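Talach House Residents' Kitchen Group
Minutes of the meeting held on February 17, 2019

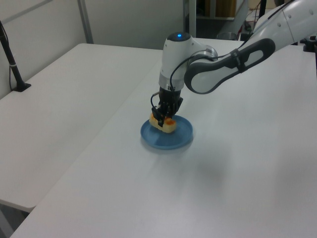

Who washes the plates after the shared Sunday meal?
Whoever is on the rota for that week washes and dries, and everyone else scrapes their own plate before leaving it by the sink.

Present: Perla Ayala (chair), Kaisu Laitinen (minutes), Faustino Ponce, Iraís Aguirre
Apologies: Faustino Meléndez

1. Minutes of the January meeting
Agreed with one correction. Item 3 should say the tea towels go home with the person on the rota, to be brought back by Wednesday.

2. Washing up
Iraís said plates were going back in the cupboard with dried food on the rim, mostly on the underside. Faustino P. thought people were using sponges long after they were finished. Agreed that a new sponge is put out on the first Sunday of the month and the old one moved to the bucket for floors and bins. Sponges to be squeezed out and stood on end, not left in the bowl.
Perla asked that the rough side is kept off the glasses. Agreed.

3. Plates
Kaisu had been through the cupboard. There are 34 dinner plates, 4 of them chipped. Chipped plates to be thrown out and not kept for plant pots, as happened last time. Iraís would like any new ones to be the same size so that they stack. Hotudmont has a plain range and Perla will ask for a price. No decision until the price is known.

4. Tables
Wiping down was being missed when the meal ran late. Tables to be wiped before the chairs go back, with a cloth and warm water. The spray from Stesier left streaks and will not be bought again. Kaisu has half a bottle left if anyone wants it for windows.

5. Drying rack
The rack is too small for a full meal. Faustino P. has seen a two-level one at Shao and will measure the draining board first. Perla pointed out that the window has to open over it.

6. Any other business
The plug for the left-hand sink is missing again. Iraís to buy one with a chain.
Faustino M. sent a note asking to swap his next turn on the rota. Kaisu will take it.

Actions
Perla: price for plates
Faustino P.: measure for rack
Iraís: sponges, sink plug
Kaisu: throw out chipped plates, change rota

Next meeting: after the meal, first Sunday of next month.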